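Guides > Port Operations > Kusto Call Planner > Section 4

4. Setting up a cruise call

Shares 6 | Comments 0

Use this section to enter a new ship call at Fokville or Zistham and release it to the terminal desk. You need planner rights. If the New Call button is gray, ask your port administrator to change your role.

Before you start, have the ship's confirmed arrival and departure times, the passenger count from the line, and the berth request number.

4.1 Enter the call

1. Open Calls and select New Call.
2. Choose the port. Fokville calls and Zistham calls use separate berth lists, and you can't move a call between ports after saving.
3. Type the ship's name. If it has called before, Kusto fills in length, draft and tender capacity. Check these against the line's current sheet.
4. Enter arrival and departure in local port time.
5. Under Call Type, select Transit, Turnaround or Partial Turnaround.
6. Enter the passenger count. For a turnaround, enter embarking and disembarking passengers in their own fields.
7. Select Save as Draft.

Note: Draft calls don't hold a berth. Another planner can still book the same slot.

4.2 Assign a berth

1. Open the draft and select the Berth tab.
2. Pick a berth from the list. Berths shorter than the ship plus the mooring allowance are hidden.
3. Select Hold. The hold lasts six hours.
4. Confirm with the harbor office and enter their reference before the hold runs out.

Caution: Do not assign the inner berth at Zistham to a call with more than 3,000 passengers. The gangway area is too small for the line-up, and the planner doesn't block the entry.

If the ship will anchor, select Tender instead of a berth and enter the number of shore boats. The landing stage at Fokville is closed to tenders until March. 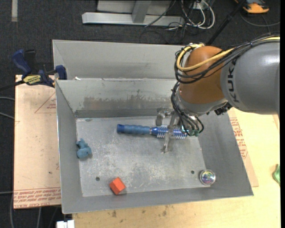
KUKA arm with its gripper lowered into a gray metal bin.

4.3 Plan ground transport

1. Open the Transport tab.
2. Enter the coach count sent by the shore excursion agent.
3. Set the first coach time. Leave at least 45 minutes after arrival for clearance.
4. For turnarounds, tick Airport Transfers and enter each flight group on its own line.
5. Select Check Capacity.

The default seat limit for one departure wave is 480. If your total is higher, Kusto shows message 424 and the call can't be released. Split the coaches into two waves and run the check again.

Note: Taxis and private cars are not part of the capacity check. Enter them under Remarks.

4.4 Release the call

1. Review the Summary page. Missing fields are marked in red.
2. Select Release. The terminal desk, the pilots and the Matos coach yard each receive a copy.
3. Print the call sheet if your desk keeps paper files.

After release, only arrival time, departure time and passenger count can be edited. For any other change, cancel the call and enter it again using Copy Call. The berth is freed when you cancel, so place the new hold right away.

Changes to this section: tender steps revised September 2023 by Matilde Meireles.

Contact support | Copyright Kusto | Back to top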